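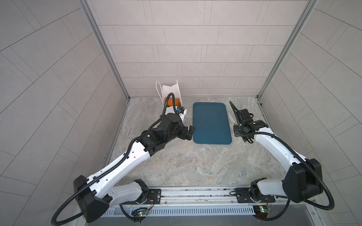
porchlight_kate wrote:
Oh, I do love a herringbone, but I'd think hard before putting it on the two side walls of a small kitchen nook and plain staggered rows across the back. In our old house we had it the other way around, with the fancy pattern behind the stove where you look at it all day and the quiet one on the sides, and I never got tired of it. How deep is your nook? If the sides are shallow you're going to be cutting an awful lot of little triangles for a pattern you only catch out of the corner of your eye. Not trying to talk you out of it! Just a friendly nudge before you open the boxes.

biscuitsandgrout wrote (original poster):
Thank you for chiming in so fast, and no offense taken at all. The sides are 2 feet deep and the back is 94 inches across, so the back is the big job and I wanted that one to go quickly. Rows on the back I can manage. I did a laundry room last winter and it came out pretty nice, if you don't look behind the dryer. The herringbone is what I've been dreaming of since we moved in, and my thinking was that I'd do it in two small doses where a crooked bit wouldn't ruin my life. I want light gray all the way around, same tile on all three walls, with just the pattern changing at the corners. I'm looking at the Merier in the soft gray, which the Zervas store out in Bundale still has on the shelf.

slowdrip wrote:
I'm going to disagree with Kate a little, with love. Same color and same finish on all three walls is what makes it work. I've seen the mix done in two different grays and it looked like they ran out of tile. In one gray it reads as a texture, and the light does the rest. Go for it.

One thing though, decide what happens at the inside corners before you mix anything. Mine is caulk in the corner, never grout, color matched. Walls move. Grout in a corner cracks by the first cold spell and then you get to stare at it every December while you're basting the turkey.

porchlight_kate wrote:
Well now, slowdrip, you may have me half convinced on the color. I still say the showpiece belongs on the back wall. But it's not my kitchen, and I've been wrong before (ask me sometime about the peel and stick floor).

Biscuits, are you going 45 degrees on the herringbone or straight up and down? If it's the slanted kind, draw a plumb line down the middle of each side wall and work out from there. Do not start at the corner! I started at the corner once. By the time I got to the cabinet I was off by half a tile and had to pull the whole thing while the thinset was still soft, in my bathrobe, with company coming.

oldmillroad wrote:
Been reading along with my coffee and can't keep quiet. I would skip herringbone altogether. There, I said it. It's pretty, but all those extra joints are extra joints to scrub, and if this nook is anywhere near a burner you'll be in there with a toothbrush. Plain rows, all three walls, done in a weekend, and put the money you save into a better faucet.

biscuitsandgrout wrote (original poster):
The toaster and the coffee maker live in there, the stove is on the other wall, so I think I'm safe from the grease. And the slanted kind, yes. Plumb line down the middle, got it. I've written that on my hand more or less.

Next question for the whole gang: grout. The fellow at Zervas steered me to Fakitz in a color a shade darker than the tile. My sister-in-law says match it exactly or the herringbone will look busy.

slowdrip wrote:
A shade darker, and I'd use Fakitz again. I've got it in two bathrooms. It sets up quicker than you'd expect, so mix half of what you think you need and keep a second bucket of clean water right by your feet. Buy one box of tile more than the math tells you, too. The slanted cuts eat it up.

oldmillroad wrote:
Match it exactly. Your sister-in-law has sense.

porchlight_kate wrote:
I'm with slowdrip on this one, for the record, and I'd make up a little sample board first. Grout a few tiles on a scrap, lean it in the nook, and look at it morning and night for a couple of days before you commit.

biscuitsandgrout wrote (original poster):
Sample board it is. I'll do one side with the darker and one with the match and let the family argue over supper. Heading out to Bundale for that extra box tomorrow if the roads are decent.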